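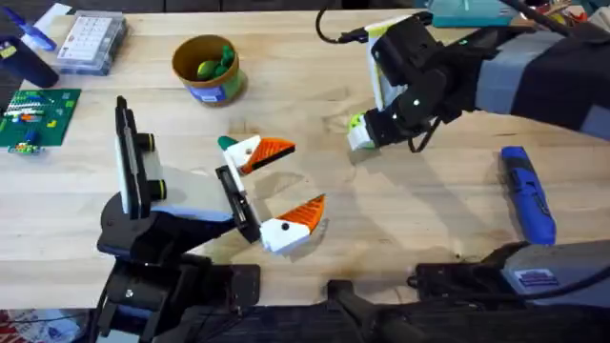 Baranauskienė

Looking After a Wooden Worktable
Bromside Workshop Basics, Handout 2
October 24, 2019

Welcome back! Last time was all about chairs, lamps and where to put your elbows. Today we get to my favorite subject, the tabletop itself, and the small stuff that gathers on it. I love a light wooden table. You can see the grain, you can see every mark, and a dropped screw has a hard time hiding (try finding one on a speckled gray counter and you'll know what I mean).

Part A. The things that live on the table

Small things drift toward the edges. On the table we're using you have a round container with green pieces in it, a clear plastic box with a lid, a marker, a dark bottle and a green circuit board, all sharing the one surface. For each item, ask yourself whether it is being used, waiting to be used, or stored.

Stored things leave the table. Waiting things go toward the back or the left side, and they stay grouped. Whatever you are using can have the middle.

Round containers are wonderful for loose pieces you want to grab by the handful. Clear boxes with lids are better for anything you have to pick out by type. Print the label before you fill the box – you'll never go back and do it afterward, and I say this as someone with a whole shelf of mystery boxes at home.

Bare circuit boards deserve their own spot. Please don't stack anything on them, and hold them by the edges. Bottles stay capped and well away from the boards.

Part B. Reading the surface

Pale wood keeps a kind of diary. Get down low, with the light coming across the top, and look along the grain for darker patches and little scuffs.

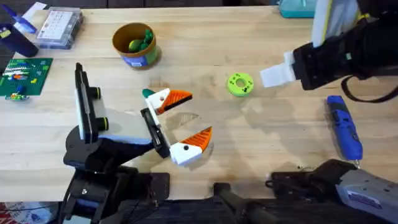
Smudges first. Wipe with a soft dry cloth, going with the grain. If the mark is still there, use a cloth that is barely damp, then dry the spot right away and leave it alone for 20 minutes before you judge it. Damp wood looks darker than it is!

A scuff you can see but can't feel with a fingertip can stay. One that catches your nail goes in the table log, with its distance from the nearest edge. We'll sand a practice board together in the next session, so no sandpaper on the real table yet.

To do before next time

Spend 10 minutes sorting one surface at home into used, waiting and stored. Sketch it before and after (very rough is fine).
Read the Drurkent booklet on finishes up to page 40.
Add one entry to our class page on Wikier about a mark you found and what you tried on it.

Spare cloths are in the drawer by the sink. Used ones go on the rail to dry.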